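Ticket 2188: el escurridor alto de la lavandería cojea y se suelta un poste
Estado: abierto, a la espera de recambio
Abierto por: Unathi Hlongwane
Asignado a: Man-sik Hong

**Síntoma**

El mueble de plástico blanco se balancea al cargar la balda superior. Modelo Grimmont de cuatro postes, comprado en enero. Con toallas mojadas se inclina hacia la pared y hay que sujetarlo con la mano.

**Comprobaciones**

- 09:20. Nivel sobre el suelo, correcto. El desagüe queda lejos y no influye.
- 09:35. Vaciadas las baldas. Sin peso también se mueve.
- 09:50. Revisadas las patas. Kumiko pregunta si faltan tacos de goma. El manual no menciona ninguno.

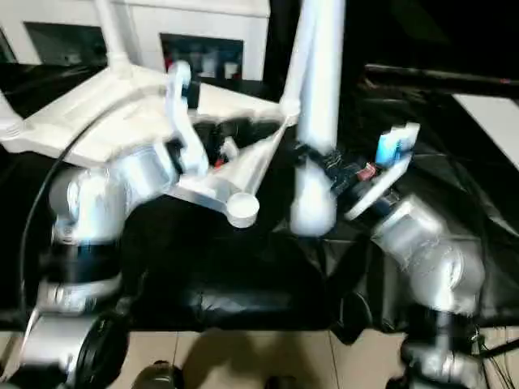 *Estructura blanca inclinada, con el remate redondo de una pata.*

- 10:15. Cambiados dos postes de sitio. El balanceo sigue igual, así que descarto un poste torcido.
- 10:40. Llamada a Vodavus, la tienda. Piden la referencia de la base: 138. Dicen que los postes se enroscan a mano hasta el tope, sin herramienta.
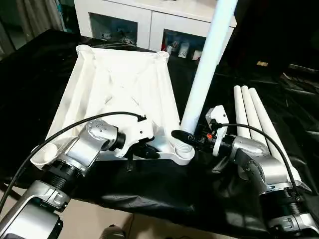

Última modificación de la página: miércoles, 16:05

En la base, el poste blanco va en un casquillo con rosca. Al montar el mío noté que entraba torcido y que a las 3 vueltas se paraba. Lo saqué, limpié la rosca con un cepillo seco y volví a empezar girando primero hacia atrás hasta notar el salto. Ahora baja más, pero con carga vuelve a aflojarse.

**Pendiente**

- Vodavus envía una base nueva. Plazo: 11 días laborables.
- Hasta entonces, no poner nada en la balda superior. El detergente pasa al armario de la entrada.
- No usar cola ni cinta en la rosca; la tienda avisa de que se pierde la garantía.

**Comentarios**

Unathi: ¿Puedo seguir tendiendo en la balda de abajo?

Man-sik: Sí, solo ropa centrifugada.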